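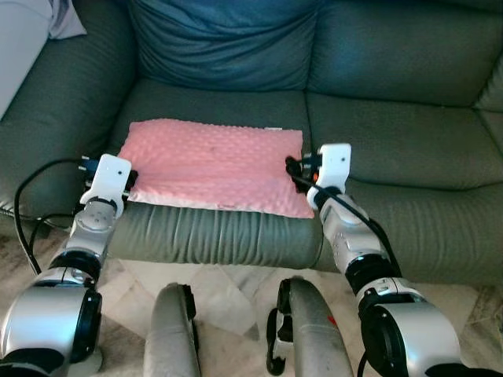 ## Gripper swap, week two

Quick one, lots on. Both arms now on the white-housing grippers, left and right the same, and we're on blankets this week. Pink minky on the green leather sofa, one gripper to a corner. Dark fingers throughout, no pads yet.

Where we are on the numbers: 1,312 attempts on the old Holzer pair, 1,076 on the Flosteo pair. Clean two-corner grabs were 697 for Holzer. Flosteo count isn't finished, the log from the Karkasthorpe bench still needs merging. Please don't quote a percentage untill it is.

Notes so far:

- Bumpy side up is easier. The smooth trim along the edge slides out if you close too slow.
- Leather is a pain. Fingers skate on it when they go under the cloth. Drop the approach height a touch, then close.
- Overhang at the front of the cushion helps. Flat all the way back, not so much.
- Cables: leave slack at the wrist. Left one caught twice on the armrest.
- Brellum controller takes up to 10 seconds to re-home after a stall. Known, ticket's in.

Still to try: softer fingers, slower lift, teh wrist camera at the lower angle. Also a towel, if anyone has one they don't want back.

Old grippers are in the gray drawer, labeled. Don't mix the screws, they look the same and they aren't. Next update once the logs are merged.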